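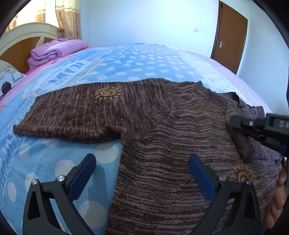 Can you wash a wool or wool-blend sweater at home without wrecking it?

Most of the time you can, as long as the water stays cool, you keep your hands gentle and you dry it flat. The part I always got wrong was the drying, so I finally bought a rack for it.

Posted Jul 20, 2026

The rack in question is the Drelter flat dryer, the two-tier one. I've had it since January, which means it has been through the worst of sweater season plus a very damp spring, and I have opinions!

Some background. I used to dry my knits on a towel on the bathroom floor. It works, sort of, if you live alone and don't need to walk into your own bathroom for two days. Then I tried the back of a chair (shoulder bumps, awful) and then the dryer on the "delicate" setting, and my niece got a very nice cardigan out of that one.

My friend Kagiso Makhubela had the Drelter and kept telling me to get it. I held out for a while and bought the Lumier first, the hanging mesh one that hooks over a shower rod, mostly on price. It's fine for one thin top. Put a heavy wet pullover on it and the middle sags down into a hammock, and then you have a hammock-shaped pullover. I gave it to my sister for her swimsuits and she loves it, so no hard feelings.

The Drelter comes flat in a big box with 14 plastic corner clips and a sheet of instructions that has drawings and no words. I put one of the long bars in backward and had to pull half of it apart again. The clips are stiff at first, really stiff, and I'd do it on carpet so you don't lose one under the fridge (ask me how I know). Once it's together it doesn't wobble. It folds down to the width of a big book and lives behind my bedroom door.

What I like: the mesh is tight. You can lay out a full-size adult sweater with the arms stretched out to the sides and it doesn't dip. A medium-weight knit takes me a day and a night with the window cracked. The thick ones need flipping once. I do roll them in a towel first and kneel on it, and if you skip that you'll be waiting forever no matter what rack you own.

What I don't like: the bottom tier is too close to the top one. There's a gap the length of my hand, and things on the bottom take noticeably longer. I mostly use it for socks now. Also the feet leave marks on a wood floor, so I cut up some old felt and glued it on. For this price I think feet should come with feet.

About that price. I paid 232 with shipping, which made me swallow hard, and I've seen it go lower during sales, so wait if you can. There's a smaller single-tier version and if I were doing it over I'd probably get that one and skip the bottom shelf I complain about.

A few people asked in the comments on my last post what soap I use. It's Tosik wool wash, the unscented one, a capful in a sink of cool water, fifteen minutes of soaking and no scrubbing. Anything with embroidery on it I turn inside out first. And when it's all the way dry it goes folded on the shelf, never on a hanger.

I'd give the rack 7 out of 10. It would be higher with another few inches between the shelves. Next up I'm trying the Ngcobo sweater comb, which showed up yesterday and already looks better than the little battery shaver that chewed a hole in my gray turtleneck.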